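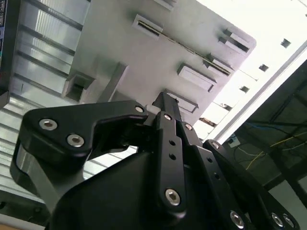
*Gray panel, underside. Raised tabs, slots, and one thin groove running across on the diagonal.*

## The Pruvik panel, from the side that matters

Everything written about the Pruvik talks about the top. The leaflet talks about the top, the seller's page talks about the top, and Omid Alipour's glowing write-up on the Briltudia board spends 112 words on how nice it looks laid flat. Fine. It's a flat gray panel. I'd be worried if it didn't look nice laid flat.

The underside is the side that counts. All the promises are about what happens under there: no tools, no wobble, take it apart as often as you like. Maybe so. I've heard the same about every panel system I've ever owned, and I have a box of orphaned parts in the garage from most of them.

**On the tabs.** They aren't all one shape. There's a rectangular one with a dark slot in it, a narrow slotted one, and a plain block that's bigger. The leaflet calls the whole arrangement "intuitive." Els Van Hecke needed almost 5 tries to get her first panel seated, and she puts furniture together for a living.

**On the double slot.** It sits near the edge, like a bracket. Shabnam Arain thinks it carries most of the load. I'd like to see that from the maker, in writing, with a number next to it. I asked in November and got back a link to the leaflet.

**On the corner.** Slightly rounded. The seller's page makes a feature of this. It's a corner.

**On the groove.** I have no idea what it's for and neither does anyone I've asked. Eamon Cronin says it's there for stiffness, and he may be right, but he said that about the old Ernach panels too and two of his sagged by spring.

I'm not telling anyone not to buy it. My own set is still up and holding paint cans. But if you're choosing between this and the Ernach, turn both of them over before you pay, and don't let the person at the counter turn them back.

Corrections to the usual address. Please don't send me the leaflet.

Page last changed 21/06/2023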